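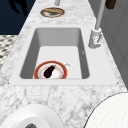 April, notebook, dye bench

Third round of eggplant skin dye and I am still giddy about it! The Evorel recipe (the old one, copied out of the 1930 household dye booklet) says to simmer the skins in plain water and then leave the pot alone overnight, and I had been cheating on the overnight part. The fruit wants to be that really dark purple, glossy all over, like the one lying across the red-rimmed plate; paler ones gave me dishwater last month. Peel thin, skins only. Flesh in the pot turns everything brown and smells like a school cafeteria.

Batch 3 went like this. Skins from 7 eggplants, simmered low until the water looked like weak grape juice, strained through muslin, left until morning. Wool was the Mensah two-ply, scoured and alummed the night before. Cotton strip went in beside it for comparison (I know, I know, cotton never listens).

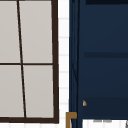
By 10 a.m. the wool had gone a soft gray-lilac and I did a little dance by the drying rack. A splash of vinegar in the second jar pushed it toward pink, so fast I nearly missed it. Washing soda in the third jar took it to a mossy green, which I love, though it left the wool a bit harsh. Rinse that one longer next time. Cotton: beige. Moving on.

Lightfastness is the part I worry about. These purples are famous for fading, and the Fondano cards from the winter (red cabbage, same family of color) lost most of their blue before I got around to writing them up. So this time half of each skein is wrapped in foil, half left bare, all clipped to card 1252.

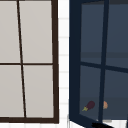

Two windows, brown frame on the left and navy on the right, the navy one open.

Check the cards every morning before the kettle goes on, and write it down straight away, please, whoever is in first. Pencil only, the pen bled last time.

Also want to try an iron dip. Triltero sells the small jars and we have one left, so test on scraps first, and keep the iron spoon AWAY from the alum pot.
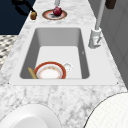
If the iron gives anything close to slate I'm going to dye enough for the whole sampler blanket and drop the logwood plan entirely. Still to do: weigh the dry skins (forgot again), label the green jar, order more muslin, and find out whether frozen skins work as well as fresh. There's a bag of them in the freezer behind the peas.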